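Arau Teleop Kit

I built the first Arau for my own shop because I was tired of writing pick scripts for parts that change every month. With this kit you wear the gloves, move your hands, and the robot's hands follow. Do the task a few times and you've got demos you can train on!

Shelf work is where I use it most. Big slippery shells are a pain to script, but by hand you just feel your way into the grip (okay, you learn to, give it an afternoon).
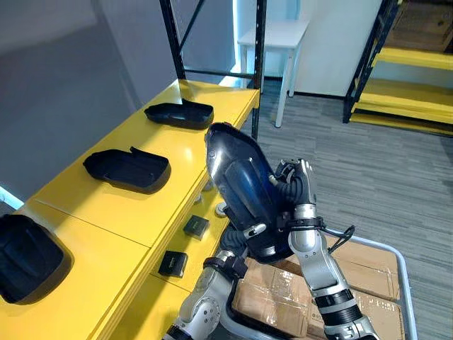

Both hands on one shell, next to the yellow shelf.

Every session saves both arms, all the fingers and the head view on one clock. The drive holds 2,000 demos, and you can toss a bad one from the glove without walking back to the desk, which I do a lot. Reaching down low works too, bins on the floor included. 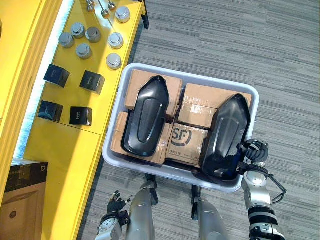 What's in the box

2 gloves, left and right
Head display with cable
Recording drive
Wolari mounting plate

The kit weighs 660 grams without the drive. Next batch ships in September from Jasovport. Write to me with your arm model and I'll tell you if it fits.

Tõnu Petrauskas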